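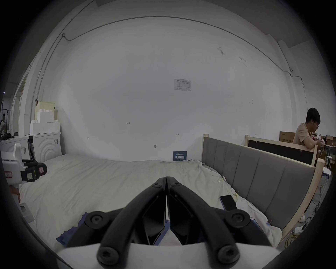
Budget season for the handheld gripper setup, so a thread on what the money goes to. Everyone wants to talk about the gripper. The gripper is a single line on my spreadsheet. The bed is a line. The duvet is a line, under "soft goods," which accounting has queried twice. You also pay for power strips and cable, for a washing machine against the wall, and for a person sitting at a table with his head down, working on something with his hands. My first draft had the grippers and a number for "misc." Misc was bigger.

2/ Latrice Castellanos runs our Durkville site and reads budgets the way other people read ransom notes. Her first comment on mine: "Where are the bolts?" There were no bolts. There are now 300 bolts.

3/ Quotes came back from Lakport and Saltorance. Lakport is cheaper per unit until you reach the page about finger pads, sold separately, in packs of 4. Saltorance includes the pads and charges for the case. I have a drawer that would make a fine case. 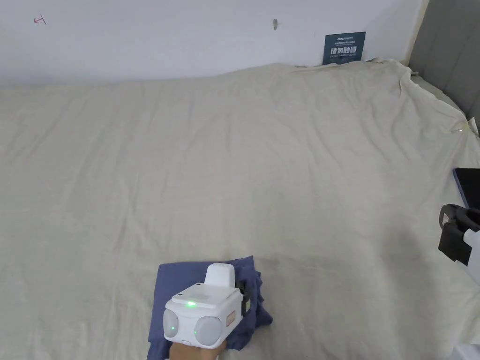 4/ Then there's cloth. I put down 200 pieces, mostly T-shirts and small towels, and was asked if we could "reuse the same shirt." We can! We'd get very good at that shirt.

5/ Haverford wanted to lease us everything, bed included. I ran it both ways. Leasing wins if you quit by July. I did not put that in the slide.

6/ Spares: I asked for one extra gripper for every two in use and got a long silence on the call. Settled on one for every three — plus the drawer.

7/ Shipping is its own comedy. Bed frames cost more to move than grippers, and they arrive in more boxes. Budget for an afternoon with a hex key and somebody patient.

8/ The spreadsheet is now 89 rows. Latrice has approved nearly all of them. Still open: the second fan, the label printer, and "soft goods," again.

9/ If you're pricing a setup like this, send me your misc line. I'll send you mine.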